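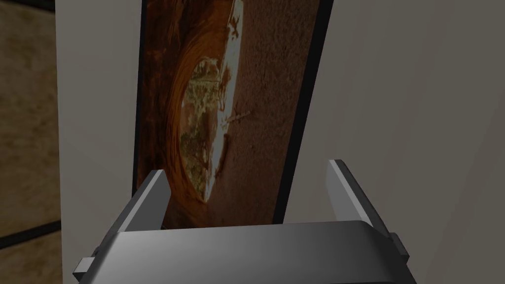
Figure 5. Simulated view from behind a two-finger gripper, with a hanging picture ahead.

4.2 Membership continuity in the district posts

The membership rolls of the Bammont and Bumer posts were kept by hand until both posts moved to the Gunis register. For the present study the two sets of rolls were read against the annual returns sent to the district adjutant, and each member was entered once under the post at which dues were first paid. This gave 2171 separate names. Of these, 1442 could be matched to a later return from the same post, and these matched entries form the basis of the retention figures given in Section 4.3.

A member who moved between posts presents a particular difficulty. The district rules allowed a transfer to be recorded by either the sending or the receiving adjutant, and practice varied. At Bammont the transfer was written in the margin beside the member's name, with the number of the new post. At Bumer it was usually entered in the minutes of the October meeting, when officers were installed, and did not appear on the roll at all. We have therefore treated a transfer as confirmed only where the member's name is found in the papers of both posts. Life members and those carried on the rolls without payment during illness were kept in a separate class.

The offices of the post were easier to trace. Commanders, vice commanders, chaplains and sergeants-at-arms were named in the installation notices, and Namboodiri's earlier list of officers agrees with the notices in all but eight cases. In most of these the difference lies in the year of service, as an officer installed late in one year was sometimes listed under the next. Where the two sources could not be reconciled, the installation notice was preferred — the list was compiled at a later date and in part from memory.

The auxiliary units were recorded with less care. The Pai unit kept a full roll of its own, but the smaller units reported only a total to their parent post, and no names survive for several years. Their members are left out of the retention figures, although over half of the welfare visits noted in the Bammont minutes were made by them. Acharya's interviews with former unit presidents supply part of what is missing and are discussed in Section 5.

All counts in this section are taken from the register as it stood on 7/25/25. Later corrections by the posts have not been included.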